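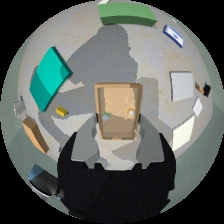 Kiltside sim notebook, 13 Jul 2021

Tray task, batch 3. Target for the batch is 324 episodes. Kept so far: 48. I would like to blame the software, and further down I do.

Changes since the June batch: clutter pool now comes from the Rullus asset pack, so we get blocks, boxes, flat panels and a few small things I can't name and neither can the pack. Stained tabletop texture is on. Light direction is random per episode. The wrist view has the fisheye model with the black corners left in, to match what the real one gives us. Someone will ask why we don't crop them. We tried cropping them. See the June pages, bring a snack.

Grasp is two-sided, one pad on each long wall of the tray, low down near our end. The round items inside are passengers. They are allowed to roll. They are not allowed to leave, and an episode where one leaves gets tagged "spill" and goes in its own folder, where it will be very useful to somebody someday.

Trouble of the day: shadows. With the lamp low and off to one side, the inside of the tray goes half peach and half brown, and the auto-labeler from Briko decides the dark half is a second tray. Very confident about it, too. It also draws the arm's shadow on the table as an obstacle, so the planner politely goes around nothing. I fixed 20 of these by hand before lunch and then fixed the lamp range instead, which I should have done first. Low angles are still in, just fewer. The policy has to meet a shadow sooner or later.

Second trouble: my teleop. Going back over the kept episodes, I close the left finger a hair before the right one every single time, so the tray gets a small shove and then a grip. If we train on this we will have a robot with my bad habits and none of my charm. Swapped the controller to my other hand for the last stretch. The results were worse but at least worse in a new direction, and I kept the ones that held.

Also:
- Reset script sometimes drops clutter over the table edge. Leave it, it looks like a real bench.
- Flat panels are fine as distractors, but keep them out of the approach path. Finger pads catch on them.
- Disk on the Sangkhawat machine is nearly full again. Spill folder is most of it.

Next: rerun the labeler on the kept set with the new lamp range, then ask for a second pair of hands on the controller. Preferably ones that close evenly.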